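Teaching two arms to unplug a charger: a recording guide

Updated 7/3/18

Unplugging a phone charger takes you one second and no thought. Explaining it to Nondia, our two-armed setup in the Skasdale lab, took 531 recorded tries and most of October.

Step 1. Set out the power strip and plug in the charger. Open both grippers before you hit record, or the model will learn your fumbling as part of the job.
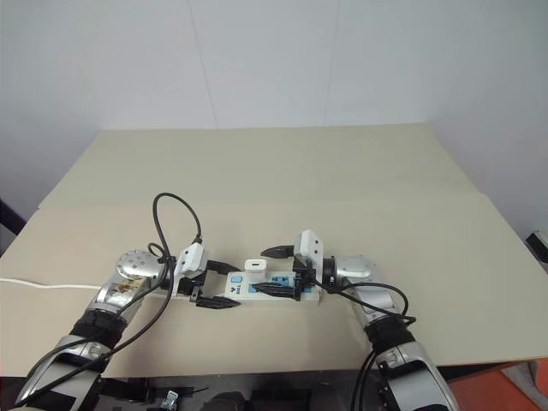

How many tries should I record before the first training run?
Start with some 5 dozen, train on those, and see where the policy gets stuck before recording more.

Step 2. Give each arm a job. One steadies the strip, the other deals with the charger. Keep the roles the same for a whole batch – creativity can wait. 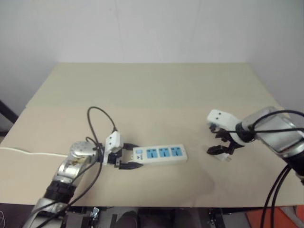 Should I keep the tries that went wrong?
Keep any where you recovered and finished, and tag them in Fluren. Delete the ones where you gave up.

Step 3. Check the wrist views. A try that looks heroic from the head camera can be all blur up close.

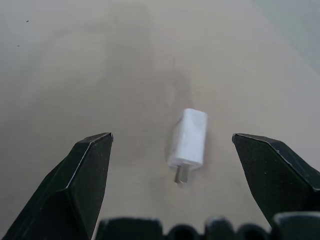

Wrist view: charger between the open fingers, prongs toward the gripper.

Step 4. Shift the strip a little between tries. Leave it in one spot and you'll have trained a very expensive memory of that spot.
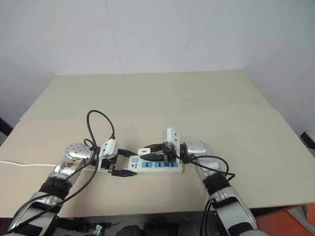 Step 5. Take a break every 3 batches. Tired operators get jerky, and the model copies jerky beautifully. Then export to Mabula and name the folder something you'll recognize next month. "final_final" is taken.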